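**Findard M2 vibration sensor — short review after four months**

June 22, 2021

Put 16 of these on pump and fan motors in February. Battery powered, wireless, clip to a magnet base. Quick notes before I forget.

Install was easy. Clean the spot, stick it on, scan the tag, next motor. Pairing to the Mavstead gateway took two tries on most of them. Manual says hold the button until the light blinks, doesnt say which color. It's green.

Range is fine in the open. Behind the boiler, not so much — had to add a second gateway and that wasn't in the quote. Budget for 2 from the start.

Readings: good enough for trending. Checked against our old handheld on the Horkcombe line and the numbers tracked. Tops out at 1000 Hz so forget early bearing faults on fast spindles. Slow stuff only. If you need 3000 Hz look at the Msimang unit, costs more, wired.

Software is the weak part. Alarm limits have to be typed in one sensor at a time. No bulk edit. Export is CSV only and the timestamps come out in UTC, which threw off our shift reports for a week untill somebody caught it. The 3D viewer is slow to load on the shop laptop. 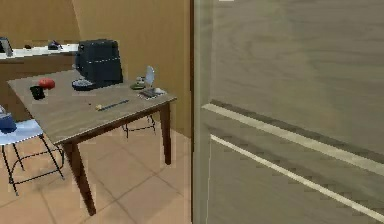

*Rendered view: table with a black appliance and a round red object on top.*

Battery still shows full on all but one. Support swapped that one, no argument, took a while to ship.

Would I buy again? Yes for pumps and fans. No for the spindles. Get the spare magnet bases with the first order, they're backordered now.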